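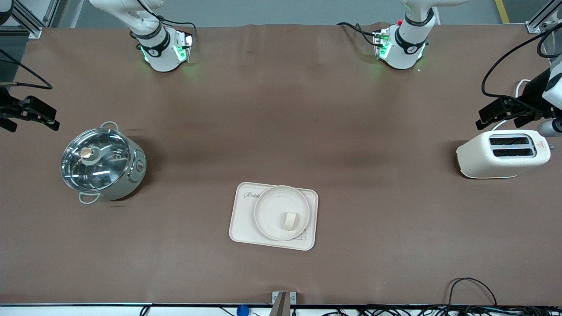
Tópico: Disjuntor desarma com panela elétrica e torradeira no mesmo circuito
Secção: Instalações domésticas > Quadros e proteções

ayala_quadros
Boa tarde. Apartamento dos anos 80, monofásico 230 V, potência contratada 6,9 kVA. O circuito de tomadas da cozinha está protegido por um disjuntor de 16 A, curva C, condutor de 2,5 mm². Com a panela elétrica e a torradeira ligadas ao mesmo tempo, o disjuntor desarma, mas só ao fim de 14 minutos. Cada aparelho isolado funciona sem problema.

Consumos medidos na tomada:
panela no máximo: 1500 W
torradeira: 850 W
frigorífico (mesmo circuito, compressor a trabalhar): 140 W
chaleira: 2200 W (não estava ligada)

A soma dá 2490 W, ou seja, 10,8 A. Bem abaixo dos 16 A. O disjuntor está avariado?

betancur.u
Qual é a marca e a idade do disjuntor? E o que está montado ao lado dele no quadro? Um disparo ao fim de vários minutos é térmico, não é magnético. Se fosse curto-circuito, saía em milissegundos.

ayala_quadros
Disjuntor Gukiritz, o original da casa. Está encostado ao do termoacumulador, também de 16 A. O quadro é embutido, com porta metálica, numa parede ao lado do forno.

betancur.u
Então há três coisas a somar. Os disjuntores são calibrados para 30 °C de ambiente. Dentro de um quadro fechado junto ao forno pode ter 50 °C, e a corrente admissível baixa. O vizinho carregado aquece a lâmina bimetálica por contacto. E com décadas de uso a calibração já não é a de fábrica. Mesmo assim, 10,8 A parece-me pouco para disparar um 16 A em bom estado. Eu trocava o disjuntor e deixava um espaçador entre os dois.

mostyn_e
Discordo da ordem. Antes de trocar seja o que for, reaperte os bornes. Um borne mal apertado tem resistência de contacto, aquece, e esse calor passa diretamente para o bimetal. Já vi disjuntores novos a disparar a 60% da nominal por causa de um parafuso com meia volta de folga. Trocar o aparelho resolve por acidente, porque na troca a pessoa aperta o parafuso.

Faça com o corte geral desligado e confirme a ausência de tensão. O binário vem marcado no corpo do disjuntor ou na folha do fabricante.

betancur.u
De acordo quanto ao reaperto, mas num disjuntor com essa idade não ficava por aí. Um borne que trabalhou quente durante anos tem a superfície oxidada e a mola interna recozida. Apertar não devolve nada disso. A peça custa pouco.

mostyn_e
Não disse para não trocar. Disse para medir primeiro. Se troca e aperta no mesmo dia, nunca fica a saber qual era a causa, e se o problema estiver no condutor volta daqui a um ano.

alemneh_m
Outra hipótese: 10,8 A é o que ele mediu na tomada. Alguém confirmou o que mais sai daquele disjuntor? Em remodelações é frequente encontrar a máquina de lavar louça ou as tomadas da marquise penduradas no mesmo circuito. Pinça amperimétrica no condutor de fase, à saída do disjuntor, com tudo ligado como no momento do disparo. Cinco minutos de trabalho.

ayala_quadros
Não tenho pinça. Tenho só um medidor de tomada, marca Wevov. Serve?

alemneh_m
Para isto não serve. Mede o que está ligado a ele e mais nada. Peça uma pinça emprestada ou compre uma de gama baixa. A minha é uma Hestenora e para correntes desta ordem chega.

y_benavides
Enquanto não mede, faça o teste barato: desligue esse disjuntor e percorra a casa a ver o que ficou sem tensão. Anote tudo numa folha e cole-a na porta do quadro.

Já agora, nada de extensões triplas na bancada. A tomada de parede é de 16 A, mas muitas extensões de supermercado são de 10 A e com 2350 W já passa desse valor.

ayala_quadros
Fiz o teste. Além da cozinha, ficaram sem tensão duas tomadas da despensa, e numa delas está a arca congeladora e um desumidificador. O desumidificador liga sozinho por higrostato. Tem 400 W na chapa de características.

Arranjei a pinça. Resultados à saída do disjuntor:
só frigorífico e arca: 1,3 A
com panela e torradeira: 11,6 A
com o desumidificador também: 13,3 A

alemneh_m
Aí está uma boa parte. 13,3 A num quadro quente, com o vizinho em carga, já é explicação plausível.

betancur.u
E continua abaixo da nominal. Repito, trocar.

mostyn_e
Veja a temperatura dos bornes depois de dez minutos em carga, com câmara térmica ou termómetro de infravermelhos, sem tocar em nada. Se houver diferença grande entre a entrada e a saída do mesmo disjuntor, é contacto.

ayala_quadros
Ponto da situação. Um colega eletricista da Londoño veio cá com a câmara térmica. Borne de saída a 81 °C, borne de entrada a 52 °C. O parafuso de saída estava frouxo e o isolamento do condutor escurecido em 6 mm. Cortou a ponta, descarnou de novo, montou disjuntor novo e espaçador. A panela e a torradeira trabalharam juntas quarenta minutos, com o desumidificador ligado, sem disparo.

mostyn_e
Portanto era o borne.

betancur.u
Portanto era o borne e o disjuntor foi trocado. Ficamos os dois satisfeitos.

y_benavides
Eu ainda passava a despensa para circuito próprio. Uma arca não deve ficar dependente do disjuntor da bancada. Se desarma em agosto com a casa vazia, perde o conteúdo todo. Há espaço livre no quadro?

ayala_quadros
Há dois módulos livres. O problema é o tubo, que é de 16 mm e já leva três condutores. Vou ver se consigo passar pela caixa do corredor. Abro outro tópico quando tiver o esquema desenhado.

alemneh_m
Ponha as secções e os comprimentos no esquema, por favor. Da última vez que alguém aqui pediu ajuda com um tubo cheio, foram 363 mensagens até aparecer o diâmetro.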